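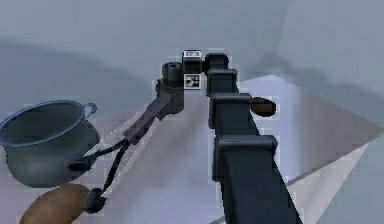
The house rules for simulated work have been rewritten, and they are shorter than the old ones, which ran to 30 pages and were read in full by the person who typed them and possibly by the printer. The new set fits on 4 pages. Most of it concerns small matters that everyone agrees on in meetings and then does differently at their desks. Take the markers. Under the old rules a tag on a gripper had to be "suitably visible," a phrase that kept us arguing through most of April. A rendered arm with two square tags stacked at the top, one directly over the other, and a cooking pot off to the left of the gripper, is the sort of setup we now have to write down properly: which tag is the reference, which is the spare, and what the software should do when the arm swings round and hides both of them behind its own elbow.

The rule as adopted says that every scene file names one reference tag. If the file names two, it gets sent back. If it names none, it gets sent back with a note, and the note will be short.

Next, the naming of objects. Between the Eleck group and the people working on Skavel we found 393 object names in the shared folder, including "pot," "pot2," "pot_new," "pot_new_final" and one called "the good pot." You may call an object what it is, followed by a number, and that is the whole of your creative freedom. If you can't tell what a thing is meant to be from looking at it, call it by its shape and color until whoever built it owns up. A brown oval is a brown oval. It can be promoted to a potato later, once there's a line in the file that says so. We have already had one lump graded as bread by one reviewer and as a vegetable by another, and the success scores for that week are still marked "pending."

Contact with the table is covered in section 3. Simulated arms feel no pain and send no repair bills, and this has made some of us careless. A fingertip that passes clean through a tabletop in simulation will try the same thing on the real bench at Ililo, where the table has views of its own. From now on a run in which any part of the arm enters a solid surface is a failed run, however nicely it ended. Please stop writing "minor overlap" in the comments. The field for overlap takes a number in millimeters. It does not take adjectives.

The same section deals with things that turn up beside the arm. If an object is touching a link that isn't supposed to touch anything, log it as a contact, even if it looks like it's only resting there. The viewer is a poor judge of gaps, and so are we after lunch. Check the contact list and write down what the list says.

Handles were the subject of a long exchange between the Ó Gríofa bench and everyone else. The bench wanted the approach direction recorded for every grasp on a handled object. Everyone else wanted to go home. The compromise is that approach direction is recorded when the handle is the target and left blank when it isn't. Leave it blank, please. "N/A," "none," "see above" and a single dash have all been tried, and the script chokes on each of them in a different way.

On saved views: keep one from the start of the run and one from the end, from the same viewpoint, with compression set to the lowest level the server will put up with. Fuzzy halos around dark parts are fine for a slide. They're no use to a reviewer trying to decide whether a finger is on a rim or just near it. If the arm fills half the view, move the viewpoint before the run and say in the log that you moved it. Don't move it halfway through. Two people did this last month, and each has blamed the other's template.

The rules take effect on May 6, 2018. Runs logged before that can stay as they are, provided they aren't used in the comparison tables. If you want an old run in the tables, you'll have to fill in the missing fields yourself, and guessing doesn't count as filling in.

Copies are on the shared drive in the folder called "rules." The folder called "rules_new" holds the old ones and will be renamed as soon as we agree on a name for it.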